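Science > Machines > How robots learn

Showing a robot what to do

By Khadija Kettani
March
2 comments | 414 shares

A robot does not know how to fold a towel. Someone has to show it, and there are two common ways of doing this.

The first is remote control. A person moves a pair of handles, and the robot's arms copy each movement. A computer stores where the arms were and what the robot's cameras saw. This works well, but the robot must be in the room and switched on.

The second way leaves the robot out. The person holds a gripper in each hand. A gripper is a tool with two fingers that open and close, like tongs. A camera fixed to the gripper records the job from close up. At Tumness, where Keegan Sutherland teaches machines to do housework, people fold towels like this on an ordinary table.

One complete try is called a demonstration. The Tumness group recorded 600 of them for a single kind of fold. They need so many because cloth is difficult. A brick keeps its shape when you pick it up – a towel does not.

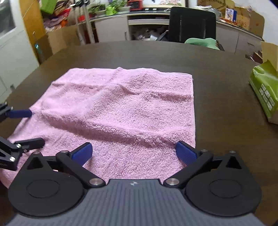 Each demonstration should start a little differently. The towel may be turned, moved or creased. If every towel began in exactly the same place, the robot would only learn that one place.

Afterwards, a computer program studies the recordings. It looks for links between what the camera saw and how the fingers moved. The program is then loaded into a robot with the same kind of gripper, and the robot tries the job by itself. If it makes mistakes, the people record more demonstrations and train it again.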